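News from the play corner

In July we finally unpacked the tea party set, and I want to write a few lines for the parents who asked what is in it and where it comes from.

The set was collected by Precious Sibiya over one winter. The cake stand she found at the flea market in Brunport, and the little cakes came later, from 3 different sellers, so please do not be surprised that they do not match in size. Jiahui Jiang washed every piece and checked it for sharp edges. Two cookies did not pass and went back to the shop.

The children like most of all to lay the stand. They discuss for a long time who must sit on the top tier – a cake or a cookie – and then they change everything and begin again. Tetteh Frimpong, who is with the small group in the mornings, lets them decide alone and only helps when a tier becomes too heavy on one side.

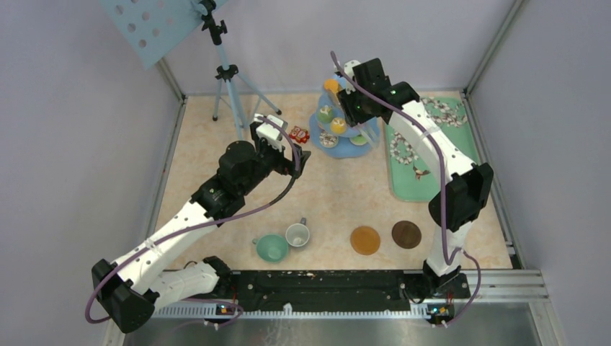

The light blue cake stand with its play treats, among them a cupcake with a green top.

We have one wish for the families. The pieces are small and they travel easily in pockets. If you find a cupcake at home, put it in the basket by the door, you do not need to explain anything. Last month we got back 14 pieces in this way, also one which was never ours.

For children under three the set stays on the high shelf. They have the big wooden fruits from Stollunetti, and these are still very much loved.

Ettore Cattaneo has offered to sew a round tablecloth, and for this he is looking for cotton in a light color, 100 centimeters wide or more. Old curtains are also good. Please bring the fabric to him before nine o'clock in the morning, when it is still quiet in the hall.

A second teapot would make us happy too, as the first has lost its lid.

Mikkel Dalsgaard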